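**Altthorpe Hall Lighting Survey -- Project Report**
27 May 2025

The aim was to compare light levels at desk height in the main hall and under the lower ceiling beside it. Readings were taken with a Clastora handheld meter on a 7 by 7 grid. Our target was 300 lux at every point, with 100 lux accepted in walkways. All blinds were closed during the readings.

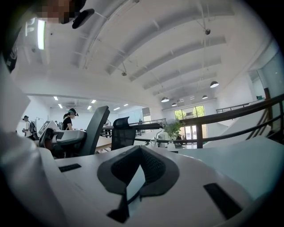

Mounting height was the main variable in our model. The Pondden worksheet assumes one flat ceiling and one fixture type, which does not fit this building. The open part has a white ceiling with broad beams and dome-shaped pendants, while the lower section is lit by small rectangular recessed lights. We split the worksheet into two zones -- open and low -- and ran each one separately. Surface reflectance for the white ceiling was taken from the Courtois tables.

Total floor area entered was 1,539 square feet. The low zone met the target at all grid points. The open zone fell short along one wall, and those points should be measured again in November after dark.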